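Looking after the gripper, month four

Buter's leaflet says the hand-held gripper needs no regular care. I've had it since March and I don't believe a word of it.
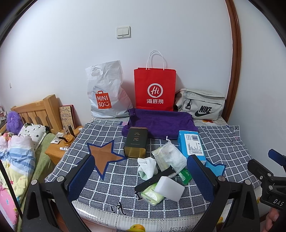 Irholm replied to my last post that the pads go first, and that any play in the fingers is mostly dirt at the pivot pins. Maybe. I cleaned all four pins on the one gripper and the play was still there after 252 grabs, so I'm not sold.

What did help was backing the screws off and doing them up again evenly, a bit at a time. Took 2 goes. The blue pads I wipe with a damp cloth — no spirit, whatever the Abdella forum tells you — and I check they still meet square before I start on the bags and tins.

New pads are meant to last around 905 grabs. We'll see. I've ordered a spare pair anyway and they haven't turned up yet.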